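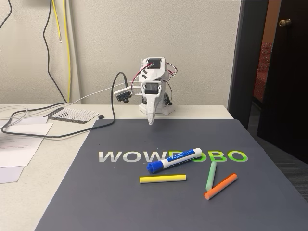 Areti Alexiou wanted to know what the arm does to the rota, and whether the training-room desk would still be booked under our names in December. She asked it at the handover, before I had my coat off. I had no answer for the second part and a poor one for the first.

Entry for the trial, then, written the same evening.

Sorting task as before: one blue dry-erase marker, three chalks (yellow, pale green, orange), all on the dark mat. In the kitting room at Drernach the same job is pens, chalks and crayons into school packs for Vesico, and it is done by hand by three people per shift. The desk version is only there to settle the sequence and the wording of the work instruction. Throughput is a separate matter and will be measured at Valatbridge.

Notes on the items. Chalk is the awkward one. It marks whatever it touches, and a few specks were on the mat above the lettering when I looked. On the line this is handled by wiping down at each break, which is in the instruction, and by people keeping chalk and markers in separate hands, which is in no instruction at all. Hsin-yi Chung pointed this out. She has packed for nine years and does it without looking. I have added it as step 4 and asked her to check the wording. She changed 'segregate' to 'keep apart'.

Camera sits at wrist height on the left of the arm, lens forward and down. Its black cable loops up and then goes off left across the desk over the papers. At Valatbridge it needs a proper run with clips. Raised with Fouad Zaki, who has it on his list with the guarding and the stop button. The thin yellow wire on the wall with the bare end is to be identified and made safe or removed. I have put it down as a separate item so that it does not get lost under 'cabling'.

Back to Areti's question. The plan as issued by Athanasiadis says that the three packing posts become one packing post and one 'cell attendant', with the third person moved to goods-in. The attendant loads, clears faults and signs the count. Pay grade is given as unchanged. I read this out. Tarık Yüksel asked who signs the count now, and the answer is that all three do, each for their own packs, 174 packs to a pallet. Under the plan one person signs for work they did not do. He did not think that was unchanged, and I have written it down in his words.

Two further points came up:

The attendant cannot leave the cell while it is running. At present anyone at the bench can step away for a few minutes and the other two carry on. Break cover therefore has to be rostered, and goods-in would have to supply it.

Training is set at 17 hours. Apostolos Margaritis, who wrote that figure, based it on people already used to a touch screen. Two of the three are. I have asked for the hours to be set per person.

Areti's own view is that goods-in is colder and the talk is worse, and that she would rather be the attendant if somebody shows her the fault codes properly – on paper, with the codes in number order. I said I would draft a sheet. It is half done.

Tomorrow: finish the fault sheet, send step 4 to Fouad, chase the rota answer before the early shift comes in.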